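Blog > Members' Posts > Autumn

Posts About Routes Meeting Point Contact

Two thousand meters of rope and one wet hill
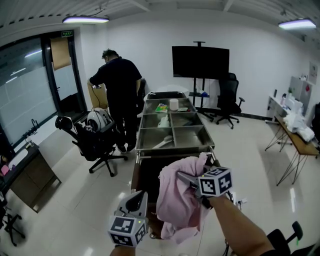 Priltholm Hill Walking Club – Members' Pages

October 16, 2020

I joined the walking club in September, after a year of saying I would. My neighbor Marichka Hrynyshyn had been going for a long time and kept leaving the route sheet in my mailbox. Eventually I ran out of excuses and bought boots.

The first thing I learned is that I had bought the wrong boots. They were fine in the store, where the floor is flat. On the way down from Trorna my toes hit the front with every step, and by the parking lot I was walking like a duck. Oddur Brynjólfsdóttir told me to go up half a size and lace them tighter at the ankle. I exchanged them and have had no trouble with my toes since. My heels are another matter.

The title of this post needs some explaining. On the north side of Trorna there is an old boundary line, marked with a rope strung between posts. It was put up to keep sheep off the steep part, and there are no sheep there now. The rope runs for 2,000 meters according to the board at the bottom. You keep it on your left going up and on your right coming down, and if you can't see it you have gone wrong. I liked that. I am not good with maps and it suited me to have a rope.

We went up in light rain, which turned into the other kind at the second gate. Nazar Dovhaniuk was leading. He walks at one speed and it does not change on the steep bits. I stayed near the back with Tülin Kozan, who stops to look at moss and so gave me a good reason to stop too. She knows the names of most of it. I have remembered none of them.

The hill is not high. From the gate to the top you climb 400 meters, and there are people who run it before work. It took me most of the morning. Past the third gate the path is loose stone and I used my hands in two places. Nazar said one of those places has an easier way around it, but he said this when we were already on top.

There was no view. There was a pile of rocks and some cloud. We ate our sandwiches with our backs to the wind, and I found out that a cheese sandwich carried under a water bottle gets very thin. I also found out that my jacket, which I have owned for years and always called waterproof, is not. Danylo Didenko lent me a spare fleece and I wore it until we were back down.

Things I have changed since then:

Dry socks go in a plastic bag at the top of the pack. The water bottle goes in the side pocket. I bring a flask of tea, a small one. I leave the umbrella in the car. I did take an umbrella on that first walk and I would like people to stop mentioning it.

I have been on three walks now. The second was the loop by Cumik, along the river and back through the woods, and it was dry all day. There is a bench at the halfway point with a good view of the weir. The path floods in winter, so if you want to do it, go soon. The third was Trorna again, same rope, better weather. This time I could see the lake from the top, and the road we drove in on, and a long way past that.

I was not faster the second time. I did enjoy it more. My legs hurt for a day afterward and not for four, so something is working.

Marichka wants me to come on the long one next, over the ridge and down to the old quarry. I have said maybe. It depends on the heels – I have ordered thicker socks and they haven't come yet. If anyone in the club has a pair of walking poles they don't use, I would be glad to borrow them before then. Leave me a note under this post or catch me at the meeting point.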